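A Season Rebuilt at Moltside
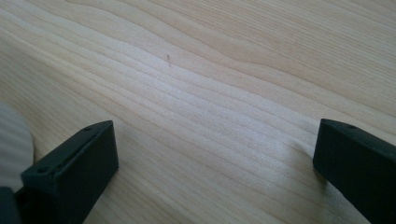
Pale wood grain in daylight.

Moltside Athletic completed its league programme in May with a second-place finish, the highest in the club's history and a position few would have predicted when the squad assembled for its first training session. The previous campaign had ended in a relegation play-off, won by a single goal against Wernska, and eight senior players departed in the weeks that followed.

The task of rebuilding fell to Merja Hakala, appointed head coach after four years in charge of the academy. Her first decision was to retain the existing fitness staff. Her second was to abandon the long passing game on which the side had relied since its promotion, and to ask the defence to play out from the back under pressure. The early results were poor. Moltside lost three of its opening five fixtures, conceding twice from misplaced passes inside its own penalty area, and attendances at the Tosier Ground fell below 1,000 for the first time in six seasons.

"We had agreed with the board that the style would not be altered on the strength of one bad month," Hakala said. "The players knew that too, and it allowed them to make mistakes without looking over at the bench."

The turning point is generally held to be the away match at Heinonen in the tenth round. Trailing by two goals at the interval, Moltside moved Ikechukwu Ekpo from the right wing into a central role behind the striker. He scored within six minutes of the restart and provided the pass for the equaliser. Oskari Lahtinen headed the winner from a corner in stoppage time, in front of 60 travelling supporters.

Ekpo remained in that position for the rest of the season. His understanding with Lahtinen became the most productive in the division, and the pair shared 31 league goals. Neither had been a regular starter under the previous coach.

The defensive record improved more slowly. Arvo Kemppainen, the captain, missed seven matches with a hamstring injury and returned to find the back line organised differently from the one he had left. He made his 264th appearance for the club on the final day, a goalless draw with Wernska which secured second place on goal difference.

"I had to learn a new job at thirty-four," Kemppainen said. "There were mornings when the younger defenders were explaining it to me."

Promotion brings obligations away from the pitch. The higher division requires improved floodlighting and a further 400 covered seats, and the club has confirmed that work on the east side of the ground will begin during the close season. Hilkka Salminen, the chief executive, said that the cost would be met from reserves and from the sale of two players whose transfers had already been concluded. Season ticket prices will be held for existing holders.

Recruitment has been modest to date. A goalkeeper has joined from Heinonen on a two-year contract and a left-back has been promoted from the academy. Hakala is understood to be seeking one further midfielder before the squad returns for pre-season training on July 3, 2023. The opening fixture of the new campaign will be played away from home, to allow the contractors an additional week at the Tosier Ground.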